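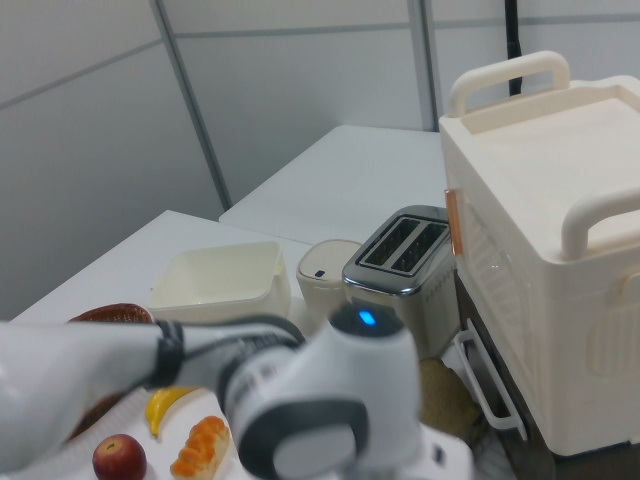 The bakery on the corner of the market place in Herwood opens at half past six, but the woman who runs it has been there since two. She has had the business for eleven years. Before that she worked for the previous owner, and before that she drove a van for a carpet firm in Drasdale. She asked me not to use her name, on the grounds that everyone in town knows it already and nobody outside it needs to.

We spoke in the back room in October, at the quiet end of the morning, while the last of the tins were being washed. I had come to ask about bread prices. We did get to those, but she wanted to start with the hours.

"People ask me about the getting up," she said. "The getting up is fine. You go to bed at seven and that's your night. It's the afternoons that are hard. You've finished at noon, you've got the whole day in front of you and you're no use to anyone."

She has tried sleeping in two halves, as the old owner did, and gave it up after a month. Her husband works ordinary hours at the water company. They eat together at five o'clock, his tea and her supper, and she says that has been the arrangement for so long that they find it odd when they go on holiday and sit down at eight.

The bakery makes around 2,000 items in a normal week, counting rolls singly. That is down on what it was. When she took over, there were two schools and a nursing home on the round, and a standing order from a sandwich shop by the station. One of the schools went over to a central supplier. The sandwich shop shut. The nursing home still buys from her, though less than it did, and it wants everything sliced.

"Slicing is a nuisance," she said. "You can't slice it warm, so it has to wait, so it's later going out, so the van goes twice. I charge a bit for it. I should charge more."

The price of a large white tin loaf has gone up four times in three years. She remembers each rise and who complained about it. The first was for flour, the second and third were for electricity and the last was for wages, and she put a notice in the window each time saying so. The last notice stayed up for weeks. She thinks it did some good, or at least saved her from saying the same thing at the counter all day.

The electricity was the worst of it. She showed me a bill from the bad winter, which she keeps folded inside the order book. It was for £1,722, for a single month, and the month before it had been less than half that.

"I thought they'd read it wrong. I rang up and they hadn't. I sat there on that stool and worked out what I'd have to charge for a teacake, and it was silly. So I didn't charge it. I stopped paying myself instead."

How long did that go on?

"Till Easter. Then I put the prices up anyway, so I could have done it at Christmas and been paid."

She now runs one oven where she used to run two. The second, a Makris deck oven, came with the building and is older than most of her staff. It bakes better than the new one, she says, particularly anything with a hard crust, but it takes an hour and a half to come up to heat and it leaks at the door. She lights it in December for the Christmas orders and leaves it cold for the rest of the year. A man from Drasdale has offered to take it away for scrap. She has told him to ask again when she retires.

With one oven, everything depends on the order of the bake. Tins go in first, when it is hottest, then the rolls, then the fruit loaves and teacakes, and the sweet things go in last on the falling heat. If the first batch is late then everything behind it is late. She keeps the times on a piece of card by the door, though she admitted that she hasn't looked at it in years. The card is for whoever is new.

At present there is somebody new. He came in the summer from a warehouse job and is learning to shape. I asked how long that takes.

"To do it, a week. To do it at speed so they all come out the same, a year. He's good with the tins. His plaits are all over the place. They eat just the same, so I sell them."

The plaits are a Saturday line by tradition, but she has started making them every day because they go well with the walkers who come through from the reservoir path. They are glazed with egg and come out a good deep brown. She uses the same dough for them as for the finger rolls, with a bit more sugar. The previous owner put saffron in his at Easter. She tried it once and the cost put her off.

Finding staff has been easier than keeping them. She has had 70 people through the place since she took over, including the teenagers who do the counter in the school holidays. She knows the number because the accountant asked for a list. Most left for the reason she would expect, the hours. Two left because of flour on the chest, and since then she has been strict about how the bins are filled. The flour is tipped low and slowly, the floor is swept damp and nobody shakes out an apron indoors. The first man to leave with it was a friend, and she would have liked to have known about it sooner.

I asked whether the supermarket had hurt her. It opened on the Drasdale road six years ago with its own bakery counter, and at the time the local paper said it would finish the shops in the market place. She said it had taken the sliced loaves and the doughnuts and left her with more or less everything else. Doughnuts she was glad to lose. Frying made the whole shop smell and the oil was dear.

"What hurt was the car park," she said. "They put the charge up in the market place the same spring. You can't get someone to pay to park for a loaf of bread. They'll do it for a loaf and the butcher and the post office, but the post office went into the back of the newsagent's and now half of them don't bother."

She went to a meeting about it at the town hall and spoke, which she had never done before. There was a petition on the counter of each shop. Hers collected 376 names, more than any of the others, and she is still rather proud of that. The first half-hour is now free. She would have liked an hour.

The walkers have helped. So has the café across the square, Zandance, which was a dance studio until the upstairs floor was condemned and which kept the name when it changed hands. It takes rolls every morning and a tray of flapjack. The order comes by text message, often after she has gone to bed, and she reads it at two when she comes in.

"I've asked them to send it by six. They send it at ten. I just make what they had the day before and I'm right nine times out of ten."

What doesn't sell by closing goes to the food bank in the chapel hall, or it did until the food bank changed its collection day. Now some of it goes there and some goes home with the staff. She has cut down what she bakes in the last two hours so that there is less of it. The shelves look thin by one o'clock as a result and she gets remarks. She would sooner have the remarks than the waste - a full shelf at closing time makes her feel slightly ill.

She is fifty-eight. There is nobody in the family who wants the business, and she has not advertised it. The lease has four years left. She said she would probably see it out, and that if the new lad is still there by then she might talk to him about it, provided he has sorted out his plaits.

By now it was nearly noon and the tins were stacked. She had the yeast to check and the flour order to ring through before the mill's office shut for lunch. I bought a fruit loaf on the way out. It was the last one, and she wouldn't take the full price for it.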